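Sorting Cell at Dreluvwood: Frequently Asked Questions

September | By Tomoyo Oda, Laboratory Operations
5 min read

This page answers questions received from staff and visiting researchers regarding the tabletop sorting cell operated by Flirkerthorpe at its Dreluvwood site. It covers preparation of the cell, routine care and the reporting of faults. Questions about access to recorded data should be sent to the Dramum project office.

GENERAL

What is the cell used for?
The cell is used to run sorting trials with a humanoid robot. The robot picks up small objects from a white tabletop and places them in one of two woven baskets. The current task separates fruit from office supplies.

Who may operate it?
Any staff member who has completed the cell induction and is named on the current operator list. Visiting researchers may run trials with a named operator present. Sota Ebihara keeps the operator list and approves additions to it.

How many trials have been recorded?
At the close of the last reporting period the log held 1,813 trials. Of these, 856 were recorded after the hand was last replaced. Trials from before the replacement remain valid but are filed separately.

SETTING UP

How are the baskets placed?
One basket stands on each side of the working area, with its handwritten label in front of it on the side nearer the robot. Labels are written in black, in lowercase. An operator who finds a label smudged or hard to read should rewrite it before starting, and note the change in the log. The baskets should be empty at the start of a session.

Which objects may be placed on the table?
Only objects from the approved set, which includes the banana, the red fruit and the roll of packing tape. Objects are set down between the baskets with enough space around each one for the hand to close. They should not touch one another or either basket. Glass, liquids and anything with an exposed blade are not permitted.

Must the objects be in the same positions every time?
No. Positions should vary from trial to trial within the working area. The basket positions are changed only between sessions.

What is checked before the arm is enabled?
The operator confirms the following, in this order:

1. The overhead support lines are attached and clear of the head and shoulders.
2. The cables along the arm lie flat and do not catch when the elbow is bent by hand.
3. The wrist covering is secure at both ends.
4. The desk is at its marked height and does not rock.
5. The emergency stop has been pressed and released once.

The full check takes about 10 minutes. It is repeated after any break in which the cell has been left unattended.

Where should the operator stand?
To the side of the desk, outside the reach of either arm, with the emergency stop in hand. Cables on the floor should be stepped over and never moved while the robot is powered.
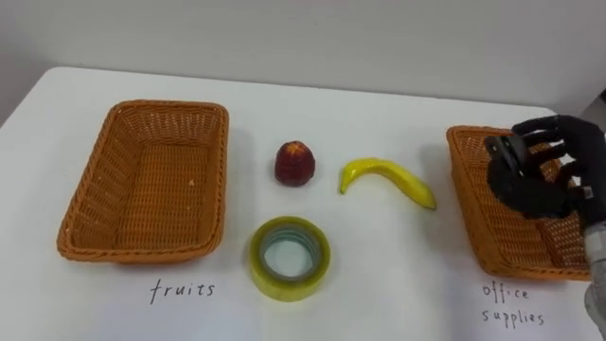
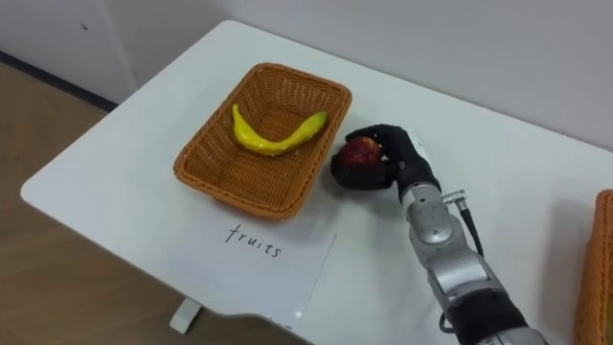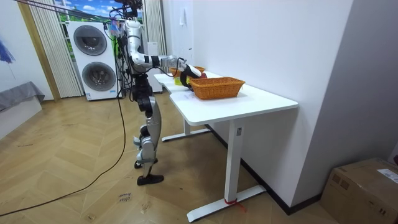
CARE AND MAINTENANCE

How is the hand cleaned?
Power down the arm first. Wipe the fingers and palm with a dry lint-free cloth, working from the knuckles toward the fingertips. Tape residue may be removed with a cloth lightly dampened with water. Solvents must not be used on any black surface of the hand. Allow the hand to dry fully before restoring power.

How often are the cables and connectors inspected?
Once a week, and after any collision, however light. The inspection covers the connector on the forearm and the full length of cable between the shoulder and the wrist. A connector that can be turned with the fingers is to be tightened by a technician. Operators should not tighten connectors themselves.

The grip has become weak. What should be done?
Stop the session and run the finger calibration from the operator console. If the grip remains weak on the banana, which is the standard reference object, record the fault and leave the arm disabled. A drop in grip force most often traces back to a tendon that has stretched, and replacement is carried out on the bench.

What if an object is dropped during a trial?
If it lands on the table, allow the trial to finish and mark it in the log. If it lands on the floor, press the emergency stop before retrieving it. The object should be looked over for cracks before it is used again.

Do the baskets need replacing?
Yes, when the rim begins to split or a strand stands up far enough to snag a fingertip. Small scraps caught in the weave should be picked out at the end of each session. Spare baskets are requested from stores under item 47. Baskets of another shape or color should not be substituted without approval, as this affects comparison between trials.

How is the tabletop maintained?
Wipe it with a dry cloth before each session. Polish and spray cleaners leave a shine that interferes with the head camera and are not to be used.

REPORTING AND REPAIR

How is a fault reported?
Complete the fault sheet kept with the log and send a copy to Sota Ebihara before leaving the site. State which arm was in use, which object was being handled, and the time the fault was noticed. An arm with an open fault sheet stays disabled until the sheet has been signed by a technician.

May an operator carry out repairs?
Operators may replace the wrist covering and rewrite basket labels. All other work is reserved for technicians.

Whom should I contact outside working hours?
Leave the cell powered down and send a message to the laboratory operations inbox. Messages are read each morning at 8:30.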